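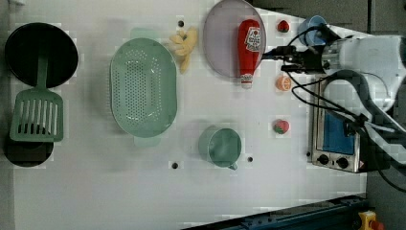

Arbeitsfläche von oben, Greifer nahe der oberen Erdbeere.

Die Testküche in der Werkstatt Wedside hat jetzt eine feste Belegung: Sieb links der Mitte, Ofen rechts. Frøydis Blomqvist hat die Anfahrpunkte neu eingelernt, 12 insgesamt. Der Ablauf heißt intern Kuteo und umfasst 935 Zeilen — zu viele.

Heikel bleibt der Ofengriff. Zwei Grad Fehler am Handgelenk, und die Finger verkanten. 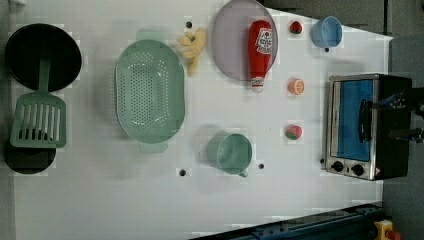 Offene Punkte

Kabelführung am Arm kürzen. Kraftgrenze beim Schließen senken.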